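**Progress report, third reporting period**
Project: Zurano – grasp planning for open and woven containers
Submitted to: Iduvico Research Fund, Program Office
Prepared by: Viktória Pintér, principal investigator
Date: 1 Dec 2018

This report covers work since the September submission. It follows the headings requested by the Program Office and should be read together with the revised work plan already on file.

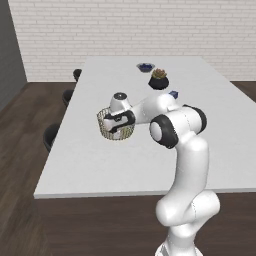
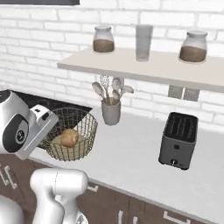 *Figure 1. Simulated test environments. First: the arm holding a wicker basket over the long table. Second: the gripper near a wire basket on the kitchen counter.*

## 1. Summary

The main task for the period was to find out whether a grasp planner that works only on the rim of a container can replace the full-surface planner used in the first year. Open containers were chosen because the full-surface planner performs poorly on them. Woven and wire walls return broken depth readings, and the planner tends to propose contact points on gaps in the wall or on strands too thin to hold.

The rim planner is now complete and running in simulation. On the wicker and wire baskets it produced a usable grasp in most trials, and it did so without any change to its settings between the two. Work Package 2 is closed. Work Package 3, transfer to the physical arm, has started and is behind schedule for the reasons given in Section 4.

## 2. Method

The planner takes a single depth view and fits a closed curve to the upper edge of the container. Points along the curve are scored on three criteria: clearance for the inner finger, clearance for the outer finger, and the distance the wrist must travel from its present pose. The highest-scoring point is passed to the motion layer, which was supplied by Flotier under the existing license.

Two rooms are used for testing. The table room has a long open surface with chairs along one side, and most of the difficulty there comes from reach. The kitchen counter is more restrictive. A shelf on the wall limits the height of the approach, and the cooktop and toaster limit the side approach. Both rooms share the same lighting settings so that differences in the results can be put down to layout and container.

Each test condition was run for 500 trials. The starting position of the container and the starting pose of the arm were drawn at random within fixed limits. A trial was counted as a success when the container had been lifted clear of the surface and held until the end of the trial period. Trials in which the arm touched any other object were counted as failures, even if the lift itself was completed.

## 3. Results

The rim planner did better than the full-surface planner in both rooms. The gain was larger on the counter, where the older planner often chose low contact points on the far wall of the wire basket and then failed to find a path to them. Full tables are in Annex A.

Failures of the rim planner fell mostly into one group. When the near part of the rim was hidden by the arm itself, the fitted curve was drawn too small and the inner finger came down on the edge. Margit Dobos has added a check that rejects any curve with a large unseen section and asks for a second view. Early runs with the check switched on are encouraging – the number of edge strikes has dropped – but the full set of trials has not been repeated, and no figures are claimed in this report.

Loaded containers were added to the plan at the request of the Program Office. Trials with a single potato in the wire basket show that the rim grasp remains usable, although the load shifts when the container tilts. The present scoring takes no account of tilt. We intend to add a tilt term before heavier loads are tried.

## 4. Deviations from the work plan

Delivery of the force-sensing wrist from Bognár was postponed. The supplier has confirmed a new delivery date within the next period. Transfer work has gone ahead in the meantime on camera calibration and safety approval, neither of which depends on the part.

The planned comparison with a learned grasp model has been moved to the fourth period. Staff time was needed for the loaded-container trials, and the comparison will be more useful once the second-view check is final.

## 5. Budget

Spending is within the approved limits in all categories. Equipment funds set aside for the wrist have not been drawn and we ask that they be carried forward. No transfer between categories is requested.

## 6. Plans for the next period

- Repeat all test conditions with the second-view check enabled
- Add the tilt term and test it on loaded containers
- Install the wrist and run the first physical grasps on the wicker basket
- Complete the comparison with the learned model
- Submit a methods paper; a draft will be shared with the Program Office before submission

## 7. Decision requested

Approval is requested for the carry-forward described in Section 5 and for the new date of the learned-model comparison. Questions on the technical content may be sent to Viktória Pintér, and questions on the test data to Margit Dobos.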